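The Long Afternoon at Pavcombe

My aunt used to say that you learn more about a man from the way he picks up an egg than from anything he tells you, and I thought of her a good deal that June, when I was sent up to Pavcombe to choose between two grippers.

The company was called Nestano, and it made kitchen helpers for people whose hands had given up on them. We had money for one design. The Chong fingers were slim and quick, and the Plostora fingers were broad and patient, and half the building was in love with each. I had been put in charge because I was the only one who hadn't picked a side (or so they thought – I had a soft spot for the Plostora from the first morning, and kept it to myself).

The rules were simple enough. Each pair got 80 tries at soft things, lifting and setting down, and I sat on a stool with a pencil and a thermos and made my marks.

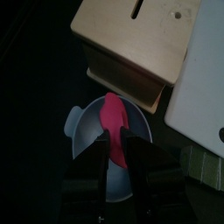
What made soft things so much harder than hard ones?
A block pushes back and tells the motor when to stop, while a sponge just keeps giving way, so the fingers have to know when enough is enough.

I wrote that on the first page of my notebook, partly for the report and partly for my mother, who called every evening and liked to be told what I had learned. She had been a piano teacher until her knuckles swelled. She never asked when the helpers would be ready, and I never brought it up, and we talked about tomatoes instead.

By four o'clock the Chong had dropped 6 and the Plostora had dropped 6, and I was running out of coffee. I ate a pear and walked the hallway, and then I came back and started on the next part, where the two arms had to work across from one another without getting in each other's way. I'd been dreading it. Two arms at one table are like two cooks at one stove, and the controller has to be the one with good manners. 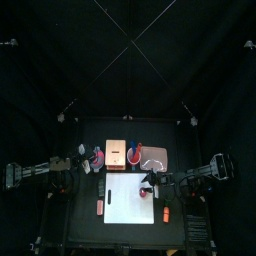
How do you keep two arms from bumping into each other?
The controller gives each one its own side of the table, and when both need the middle, one of them waits its turn.

That waiting was the part I came to love. One arm would finish its business and draw back, and the other would come in, and there was something so courteous about it that I found myself saying "after you" out loud to a room full of cables. I stayed much later than I'd meant to. Somewhere past try 41 I stopped thinking about which fingers were faster, and started thinking about which ones I'd want handing my mother her cup.
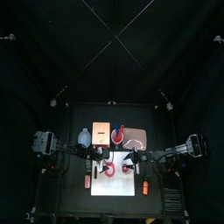 Both arms over the white board, Pavcombe.

I turned in my report the next morning. It had a chart and a cost sheet – the Plostora came out 500 dollars dearer, and I said so plainly – and at the end I added a paragraph about cups and knuckles that my supervisor told me to take out. I took it out. Then she read the rest standing up in the doorway, turned back to the chart, and asked me whether the slow one could manage a teaspoon.

I told her I'd need another week and a box of teaspoons. My mother, when she called that evening, offered to lend me hers.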